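### 4. Before you start a two-arm run

I wrote these steps for the Lerow bench, but they work on the Nendier one too. Please do them in order!

1. Clear the table down to the items on your task sheet. I keep it to two (a cup and a bottle, say).
2. Take the cap off any bottle and put it away in the drawer.
3. Open both grippers all the way and bring them to the same height.
4. Pull the cloth behind the table straight. A few wrinkles are fine – a corner hanging onto the tabletop isn't.

**Caution:** Keep your hands off the table once the arms are powered. If you need to move something, hit stop first, then wait 3 seconds.

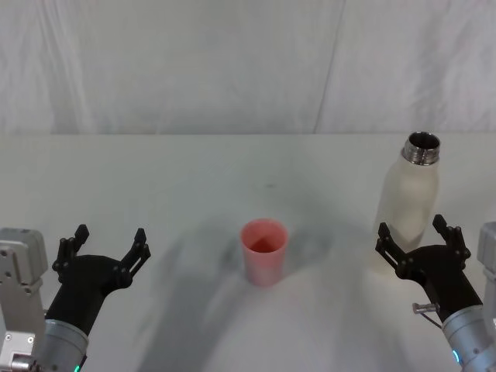 *Page last changed: September, rev. 2*

With a bottle standing right behind the open right gripper like this, I always back that arm away before closing anything. The left one has more room, so I let it go for the pink cup first.

**Note:** Only empty containers, please. I know water looks harmless, but it gets into the finger joints and then you're filling out the Pronska repair form – which is long.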